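Setting Up a Two-Arm Plugging Task on a Workshop Bench
Tuesday, April 14, 2020
Filed under: Varkside bench build, part 2

Part 1 covered bolting the arms down and getting both of them to home without hitting each other. By now you should have two arms that move when told to and grippers that open and close on command. This part sets up the first real task: picking up a charger with one arm while the other holds a power strip still.

What you need

Two arms with parallel grippers and pointed fingers
A head camera looking down at the bench
A power strip with a switch
A small charger or plug adapter
Two clamps
Cable ties

Do all of this with the power strip unplugged from the wall. The arms only need the shape of the outlets. Leave it unplugged for every run, including the ones where everything seems to be going well.

Step 1. Clear the bench

Take off everything the task doesn't use. Wipe the tabletop down. If your top is made from two boards, run a finger along the joint and sand it if you feel a lip. A charger dragged over a raised joint will tip, and you will spend an evening blaming the gripper. Check the clamps on the frame before each session and tighten them by hand.

Step 2. Place the parts

Lay the power strip right of center with its length running from the back of the bench toward the front. Put the charger on its side between the two arms, closer to the left one. Leave enough room around it for the open fingers to come down on either side.

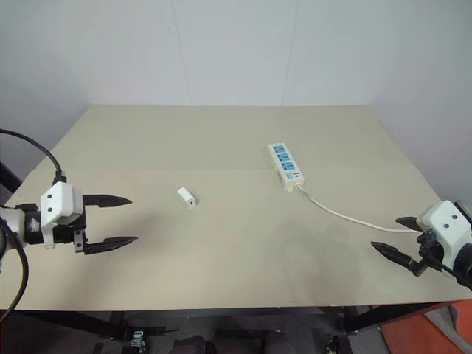
Starting layout, both grippers open. Charger between the arms, power strip farther back on the right.

Run the strip's cord out to the side in a wide curve. On our bench it bends toward the right arm, so the path for that arm has to come in high and drop at the end. If you have the space, take the cord off the back instead.

Step 3. Check the arm cables

Move each arm slowly through its full reach and watch the cables. You want enough slack for the wrist to turn all the way, and no loop low enough to catch on the table edge. Add a cable tie at the forearm if a loop swings. Don't tie anything to the wrist itself.

Step 4. Set the open position

Open both grippers wide and save that as the start pose. In Isness, the control program we use, this goes in the pose file under "start". Set the speed limit to 20 percent. The default is 98, too fast for a first run on any bench.

Step 5. Teach the holding arm

Bring the right gripper to the power strip and close it across the body, clear of the switch. Save the pose. Push on the strip with a finger. If it slides, lower the gripper a little and save again.

Step 6. Teach the picking arm

Bring the left gripper over the charger with one finger on each side. Close slowly until the charger stops moving between the tips, then lift it clear of the table. Save a pose before the lift and one after it. If the charger turns as it comes up, grip nearer the middle of the body.

Step 7. Record some runs

Move the charger a little between runs and turn it to a new angle each time. The Cabrera logger saves one folder per run. We set a target of 200 runs before training anything. Delete the ones where you bumped the table.

Lining the charger up with an outlet is in part 3, along with the Clanside finger pads.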